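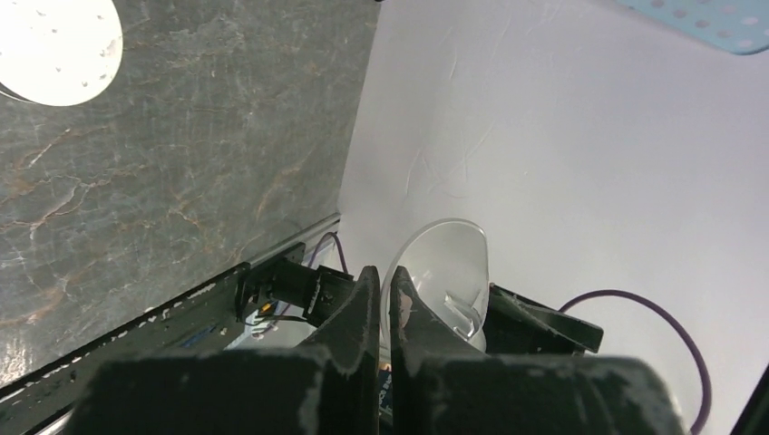 Chapter 4
Choosing a Two-Arm Kit

The Iston kit from Reisinger is sold to schools as one package: two arms, a rail and a printed guide. In this chapter we read the offer as a buyer would. The price is 3,000 without cables, and the guide has 127 pages.

Small sweets are a fair test for such a kit. They roll, they stick – and their shapes differ very much.

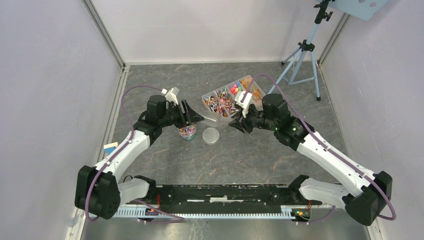 Renata Palma, who reviewed the kit for this book, advises to begin with the scoop and to leave single pieces for later lessons. Before you read section 4.1, write down what you would ask the seller. 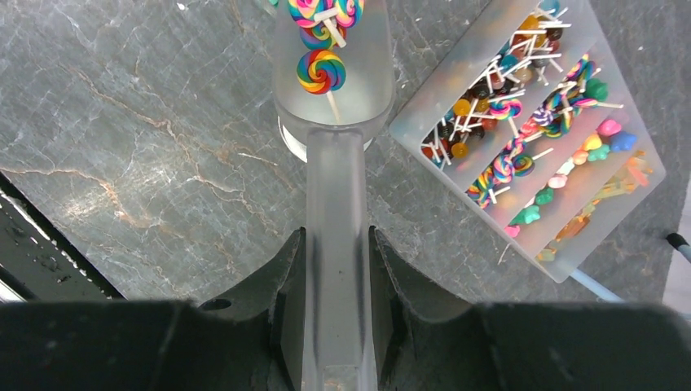
Fig. 4.3 Clear scoop with swirl candies, held by the gripper near the sweets tray.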